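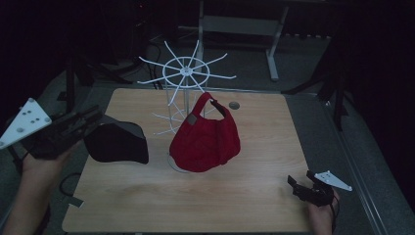
Hamdia Kassa

I have sat through a good many planning meetings in which the word "just" did most of the work. Just hang the bag on the rack. Just add a retry. The planner, which never attended a meeting in its life, takes "just" literally and sends the wrist straight through a wire arm.

My complaint is with the way we write task code. At Sorari we had a scheduler, Rebelo, whose configuration file ran to 437 lines, and 291 of those were tolerances. Someone had tuned every one of them by hand, and no two of us could say what the ninth digit was for. When a red handbag with a single strap came up, we added four more.

A strap is a terrible thing to plan around. It has no pose worth the name. You can fit a box to a soft bag, and the box will be wrong by lunch. A display rack is nearly as bad: thin white spokes that depth sensing treats as a rumor, with a ring joining them so that every gap is smaller than it looks.

People do this with a hand on either side and no coordinate frame at all. They nudge, feel the loop catch, and let go. I would like our software to be allowed to nudge. Taha Gaber, who wrote most of Rebelo and defends it like a family recipe, says contact is where the logs get ugly. He's right – I have read the logs. I still think an ugly log of a strap touching wire tells you more than a clean one of a wrist stopping six millimeters short and reporting success.

So delete the tolerances, or most of them. Write down what "hung" means, check for that, and let the controller bump into things on the way. Taha has agreed to try it in March, on a branch, with the cap first.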